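Visit to the Cletby dialect archive

The archive holds 468 recordings, most of them made in farmhouses. Priya Lyons showed us the card index, where each noun is filed by plural ending. Tapes are transferred at half speed. 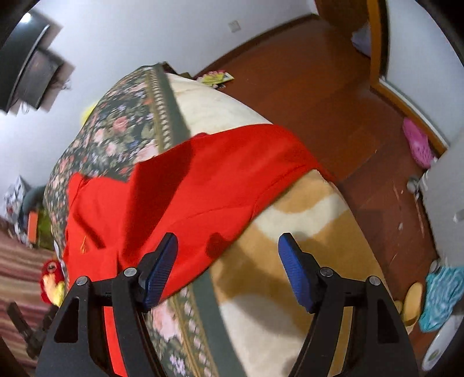 Green floral quilt with pink roses.

Household words fill two drawers. Jozef Bosman is checking 300 entries for vowel length and expects to finish in July. The reading room opens on Wednesday.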